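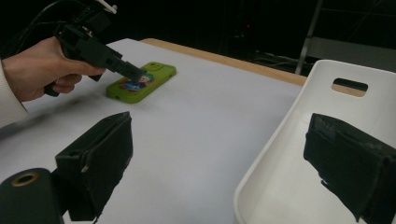
Teaching a Gripper When to Let Go

The software group at Narbridge has spent the past year on a problem that most people solve before they can speak. Its aim is to have a robot arm pick up a thin, flat object from a table, hold it firmly enough to carry, and release it where it was asked to. The objects are ordinary ones, and the telephone is among the hardest of them.

A phone lying flat offers very little to hold. Two padded fingers must come down on either side of it, close at the right height, and meet its edges without pushing it along the table. If they close a few millimetres too high, they pass over the top. If they press too low, they meet the tabletop first and the arm's safety limits bring the movement to a halt. A case helps by adding thickness, but it also changes the friction, the outline and the colour on which the vision software depends.

"People slide a phone to the edge of the table, or tip it up with a fingernail, and they do so without any thought," says Yasaman Najafi, who leads the group. "We had written a planner that knew one way to pick things up. The demonstrations showed us that our own staff were using at least four."

Those demonstrations are the foundation of the work. A member of staff takes a gripper in one hand, works its fingers with a trigger, and carries out the task at a table while a camera mounted on the tool records the view past the finger pads. The recording is then matched to the position of the tool and the opening of the fingers at each moment. The group now holds almost 4,000 such recordings, each lasting only a few seconds.

From recording to movement

Turning the recordings into something that an arm can use is the task of a software package called Curix. It began as a set of scripts for checking that the camera and the position data agreed in time, and has since grown to cover the whole path from the table to the training machine.

The first stage is alignment. The camera and the tracking unit keep separate clocks, and a difference between them too small for a viewer to notice is enough to spoil a grasp. In the early months, the learned controller had a habit of closing its fingers just before it reached the object. The group looked for the fault in the network, in the arm and in the finger springs, in that order. The cause was a delay of 50 milliseconds in the camera stream, which the import script had been reading with the wrong sign.

Curix now estimates the delay afresh for every session. The operator begins by waving the tool in front of a printed pattern, and the software compares the motion seen by the camera with the motion reported by the tracker. Sessions in which the two cannot be brought into agreement are set aside. In the present collection, 239 recordings have been withheld on these grounds.

The second stage concerns what may be called honesty of movement. A person's wrist can turn in ways that the arm cannot follow. Each recording is therefore replayed against a model of the arm, and any portion that would require an impossible posture or an excessive speed is marked. The marked portions are kept, as they remain useful for training the vision part of the system, but they are not offered to the controller as movements to be copied.

The third stage is the least automatic. Every recording is divided into an approach, a grasp, a transfer and a release. The software proposes the boundaries and a reviewer accepts or moves them. Reviewers disagree most often about the start of the grasp. Some place it at the first movement of the fingers and others at first contact, and the written guidance was revised twice before the difference was settled in favour of contact.

A planner kept in reserve

The learned controller does not have sole charge of the arm. It proposes a short sequence of movements, and a conventional planner named Sovitz examines the sequence before any part of it is carried out. Sovitz holds a simple map of the workspace, including the table, the base of the arm and any furniture that has been entered, and it refuses movements that come too close to any of them.

The arrangement was not popular at first. The check takes time, and the early version of Sovitz rejected so many proposals near the table surface that the arm was seen to hover above an object for several seconds and then withdraw. Flat objects suffered most, given that the fingers have to come within a very small distance of the table in order to reach them.

The remedy was to treat the table differently from everything else. Sovitz now allows light contact between the finger pads and the table, provided that the arm is moving slowly and that the force measured at the wrist remains within a set limit. The pads are soft and wear with use, and the limit takes account of this. Contact with any other surface is still refused.

"A planner that forbids touching the table is of no help to someone who wants something picked up off it," Ms Najafi says. "It took us longer than it should have to write that down as a requirement."

What the figures do and do not show

The group tests each new version of the controller on a fixed set of tasks, with object positions drawn in advance so that no operator chooses them. The latest series ran to 2,000 attempts. Results for boxes and cups were steady from one version to the next. Those for flat objects improved, although they continue to depend on the lighting, and the group has declined to publish a single success rate for them until the September series is complete.

Dim light remains a difficulty. The camera lengthens its exposure, fast movements blur, and the system becomes less certain of where an edge lies. Printed pictures on an object can also mislead it. In one series, the controller aimed repeatedly at the border of a printed label and ignored the edge of the box beneath. Further demonstrations with patterned and plain surfaces have reduced the error without removing it.

There is also the matter of release, to which the group gave little attention in the first half of the project. An object set down carelessly may stick to one pad for an instant and turn as the fingers open. Human operators correct for this with a small movement of the wrist that few of them could describe when asked. It is present in the recordings all the same, and the newer controllers have begun to reproduce it.

The next stage of the work will be carried out under the name Kusuma. Its purpose is to let the arm choose between methods: to grasp from above where the object allows it, and otherwise to draw the object to the edge of the table and take it from the side. That second movement crosses the boundary at which Sovitz relaxes its rules, and the two halves of the software will have to agree on where the table ends. Work on the shared table model has begun, and a first version is being tested on the bench arm at reduced speed.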